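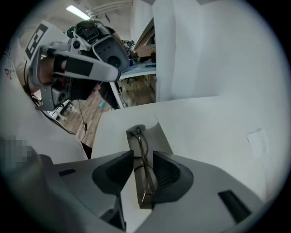 4.2 Segmentierung der Demonstrationen und Schätzung der Greiferöffnung

Die Steuerungssoftware Ornuna erhält als Eingabe keine vollständigen Trajektorien, sondern Abschnitte, die jeweils genau eine Kontaktphase enthalten. Die Zerlegung übernimmt das Modul Fuvura, das den Abstand der Greifbacken aus dem Bild der Greiferkamera schätzt und daraus Beginn und Ende des Kontakts ableitet. Bei massiven Objekten genügt hierfür ein Schwellwert auf der Öffnungsweite. Schwieriger sind schmale Objekte wie die Brille in Abbildung 3, deren Metallrahmen hochkant zwischen den dunklen Backen steht: Die Restöffnung unterscheidet sich kaum von der des leeren, geschlossenen Greifers, und die dünnen Konturen liefern dem Detektor nur wenige zusammenhängende Bildpunkte. Fuvura wertet deshalb neben der Öffnungsweite auch die Relativbewegung zwischen Backen und Bildinhalt aus. Bleibt eine Kontur über 200 ms ortsfest zum Greifer, während sich der Hintergrund verschiebt, so gilt das Objekt als gegriffen.

Abbildung 3: Aufnahme der Greiferkamera bei der Aufgabenklasse »Brille«. Das Objekt befindet sich zwischen den Greifbacken im Bereich einer rechteckigen Aussparung; links oben der zweite Handgreifer mit Referenzmarke.

Die Pose beider Greifer wird in ein gemeinsames Koordinatensystem überführt. Ist die Referenzmarke des jeweils anderen Greifers sichtbar, geht sie als zusätzliche Bedingung in die Optimierung ein; andernfalls stützt sich die Schätzung allein auf die visuell-inertiale Odometrie. Die Verzeichnung des Weitwinkelobjektivs wird vor der Markenerkennung korrigiert, nicht jedoch vor der Eingabe in das Strategienetz — ein entzerrtes Bild hätte den Randbereich beschnitten, in dem der zweite Greifer häufig erscheint.

Ausgewertet wurden 413 Demonstrationen vom Standort Trendumstead. Gegenüber dem Vergleichsverfahren Baird, das ausschließlich die Öffnungsweite nutzt, sank die Zahl der falsch gesetzten Kontaktgrenzen auf fast die Hälfte. Die verbleibenden Fehler betreffen vor allem Abschnitte, in denen beide Greifer dasselbe Objekt halten. Für diese Fälle wird die Grenze derzeit manuell nachgetragen; das Vorgehen ist in Anhang B beschrieben.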